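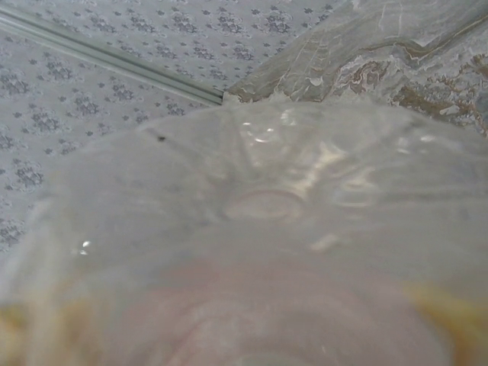 El informe de Plerkholm hablaba de 396 intentos y daba por resuelto el plástico transparente. Leí la frase tres veces.

—¿Resuelto cómo? —pregunté.

En Predolora contestaron que Dromik ya sabía dónde acababa una bolsa y dónde empezaba la mesa. El método, según ellos, consistía en fiarse de los reflejos.

Pedí los intentos descartados. Tardaron 17 días en mandarlos y faltaban dos carpetas. En la tabla, un agarre contaba como bueno si la pinza se cerraba; qué había dentro de la pinza no lo anotaba ninguna columna.

Devolví el informe con una sola pregunta al margen. A las siete seguía sin respuesta.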